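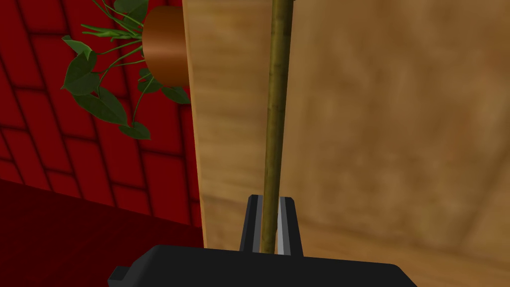 What do you get if you train a gripper policy in simulation and never show it the same room twice? You get a policy that pays attention to the object, and in our case it mostly stopped caring about the walls.

OK, hi everybody. (Wait for the door. People always come in late from coffee.) I'm Mercedes Ayala, and this is work with Thịnh Doãn and Wilmer Inga. Mawuli Dankwa built the renderer, which we call Brurkik, so please send your shader complaints to him.

Point at the rod. The task is holding something long and skinny between two fingers and keeping it close to upright. It sounds easy, and I thought so too until I spent most of December on it! The wrist view is a terrible view. The fingers take up the bottom, you can't see either end of the rod, and whatever is behind it is so close that it turns into big stretched wood grain. Then there's the red tile and the plant. Green leaves on red are about the loudest thing you can put in front of a network, and our first policy loved them. Move the plant and the wrist moved with it. I laughed, then I went home early.

So, the method. We render every episode in two rooms at once. Same rod, same fingers, same motion, but the wall, the floor, the panel and the clutter all get swapped. The policy sees both and pays a penalty if it picks different actions. That's the whole trick – one extra loss term. Kenneth Drummond asked me at the practice talk why we don't just mask out the background. We tried it. The masks ate the thin parts of the rod, and the policy got worse at tilt.

Numbers, go slow on these. We trained on 3,000 paired episodes and tested on 437 held-out ones, in rooms the policy had never seen. The plain version dropped the rod in almost a quarter of them. The paired version dropped it in 11. Say that one twice.

What still breaks: rods close in color to the wood behind them. Mustard on honey brown is mean, and all four of our worst failures on tilt look like that. Thịnh thinks it's a lighting problem. I think we need depth – we've been arguing about it since the summer, and you're welcome to pick a side at the break.

If there's time, show the tilt curves. If the chair is standing up, skip them and go straight to thanks: Wilmer for the training runs, Mawuli for the rooms, and the Sketemard folks for letting us hog their cluster overnight.

Questions. Repeat them into the mic this time, Mercedes.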